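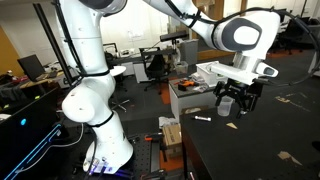 The owner of the repair shop on the corner in Burus starts at seven, before the phone gets going. She mends coats, bags, tents and the odd sail cover, and she has done it in the same two rooms since she left a job in the accounts office at Cozma. We spoke on a Saturday, in between customers, and she carried on unpicking a lining while she talked.

She did not train as a tailor. "I could sew a straight line and put in a zip, and that was it. My aunt had an old machine and she let me ruin things on it." Her first paid job was a rucksack with a torn strap. She charged too little and spent an entire evening on it. The customer came back with three more.

Most of the work is zips. People tend to think the whole zip has gone when only the slider has worn, and she will tell them so even though a new slider earns her very little. "If I put in a full zip when it doesn't need one, they find out from somebody sooner or later. Then they don't come back." A full replacement on a winter coat is a different matter, as the lining has to be opened and closed again by hand.

She buys thread and webbing from Stikance, a wholesaler that will still sell by the single reel. The larger suppliers want an order she could not use up in a year. Colour is the difficulty. "Black isn't one colour. You put black thread on a black coat that's been worn for ten winters and it stands out like chalk." She keeps faded offcuts in a drawer for this and holds them against the cloth by the window, never under the ceiling light.

Prices are written on a card by the door. She used to quote for each job separately and found that she was knocking money off for anyone who looked worried. The card stopped that. It lists the common repairs, and anything else is charged by the hour. She turns down leather shoes, wedding dresses and anything that has not been washed.

In May the tents arrive. People get them out for the first trip of the year and discover what the damp has done over the winter. She asks for four weeks and is usually asked for four days. "They ring on the Thursday and they're going on the Friday. I give them a patch and tell them how to stick it on. It'll hold for the weekend."

A second shop, in Umine, was considered and dropped. The rent was fair but she would have needed to take on staff, and she did not want to spend her days checking other people's seams. She does have one helper, who comes in three mornings a week and handles the hems.

Asked what people could do for themselves, she says they should sew on a button before it comes off, and close the zips before a jacket goes in the wash. Waterproofs should be washed more often than most people think. She also wishes they would empty their pockets before bringing things in.

The shop shuts at four. Collections can be made until then without an appointment, but bring the ticket.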